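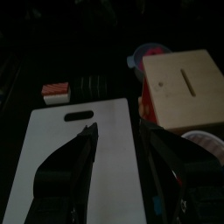
The kitchen room at Mustadholm

After the offices we came to the kitchen room, which I liked the most of the whole visit. Lachlan McKinnon met us there and let us stay until closing. On the dark table was a white cutting board with an oval hole for the hand, and near it a light wooden box with a narrow slot in the top. I have the same kind of board at home - mine is from Kinnunen and has more scratches.

We drank tea, and I bought a small tray for 100 crowns. The next open day is in March. Take bus 4 from the harbor.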